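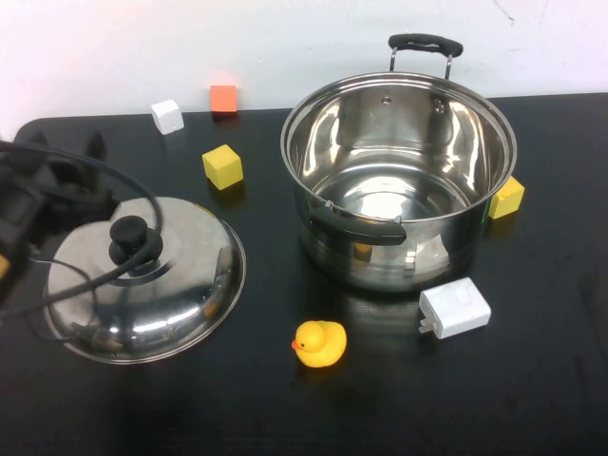
Does it work on induction, and can I use my old lid with it? Both questions came in from one customer last week. Yes to induction. For the lid, measure straight across the opening from inside edge to inside edge and check it against the size on your lid before ordering.

Ollivska Stainless Steel Cooking Pot
Product code: 199
Price: £62 including VAT
Sold by: Dasel Cookware

A deep pot for soup, stock, pasta and boiled puddings. Suitable for gas, electric, ceramic and induction hobs. Not for use in a microwave. The lid is sold separately under the Zenton name and is currently out of stock. More are due in November.

Before first use
Wash in hot soapy water, rinse and dry. Remove any labels from the base. Do not heat the pot while empty.
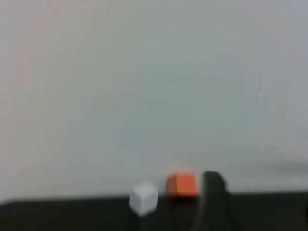
White and orange blocks on a black tabletop.

Cleaning
Hand washing will keep the shine for longer, though the pot can go in the dishwasher. White marks after boiling are limescale. Cover them with equal parts vinegar and water, leave for an hour and rinse. Add salt only once the water is boiling, as undissolved salt can pit the steel. Do not use bleach or wire wool.

Delivery and returns
Orders leave our Mousavi Road warehouse within 3 working days. Unused pots may be sent back within 36 days of delivery. Please keep the carton until you are sure you want the pot.
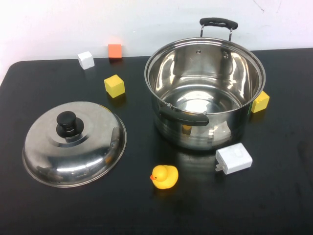
Stainless steel pot, open, no lid.

Spare handle screws are not stocked for this model. Trade prices on request.

Page updated 26 January 2024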